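Call for participants: coat colour and inheritance in farm cats

The Nunby Animal Genetics Group is looking for owners of farm and barn cats to take part in a study of how coat colour is passed on in cats that choose their own mates. Most of what we know about feline coat genes comes from pedigree breeding. Farm cats are less well sampled, particularly in the Jelumbridge district.

We need 165 cats from separate properties, with no more than 3 from any one address. Both desexed and entire animals are welcome. Kittens must be at least twelve weeks old. 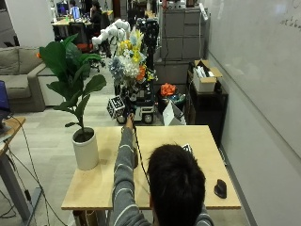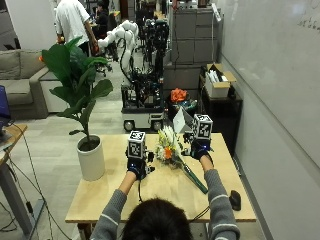 What you will be asked to do

Rub a soft swab inside the cat's cheek, let it dry and post it back in the prepaid envelope. Take a colour photograph of each side of the cat in daylight. Fill in a two-page form covering age, sex, coat and any known parents or littermates. The whole job takes about 100 minutes for three cats, less if yours are easy to handle.

You can't take part if your cat was bought from a registered breeder or has had a blood transfusion.

There is no payment. Owners receive a written summary of their cat's colour genes once the lab at Brosivthorpe has finished its work. We do not test for disease and can't give veterinary advice.

Kits go out until the end of December. To ask for one, write to Eustaquio Chávez, Lozano Building, Nunby, with your postal address and the number of cats. Please include a daytime phone number. Calls are returned after 4 pm.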